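Last updated: April
Print this page | E-mail this article

4.2 Putting files away in a low cabinet

Office tidying is a lovely subject for study, and file boxes may be the best part of it. In the Mottram office, Thoa Âu and Aiman Yusof looked at how boxes move between a counter top and the shelf behind the doors below it. 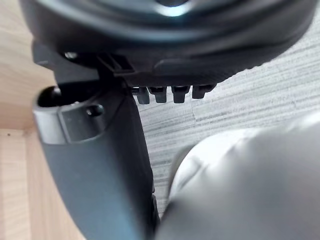
Why study a cabinet with doors and not an open rack? Most offices we visited keep their papers behind doors, and opening them takes up part of the job.

The cabinet has a light wood top and 2 doors that swing outward, with one shelf running across the inside. A flat box left at the front of the top can stick out over the opening -- a small thing, but it changes how people reach for the shelf. We were delighted by how often this came up in our notes from Berna, where staff logged more than 1000 box moves.
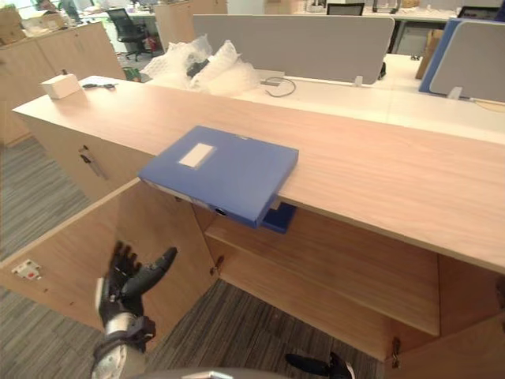 Staff there also differed in when they opened the doors. Of the 39 people who kept logs, most opened both before picking up a box. The rest opened one, put the box down again on the counter, and went back for the other door -- a pattern we had already met at Skatora and were glad to see again.

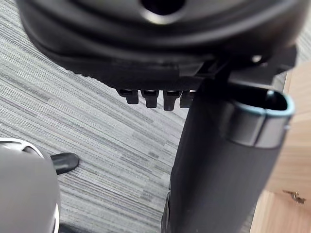
Figure 4. Close view.

Section 4.3 takes up labels and the order of boxes on the shelf.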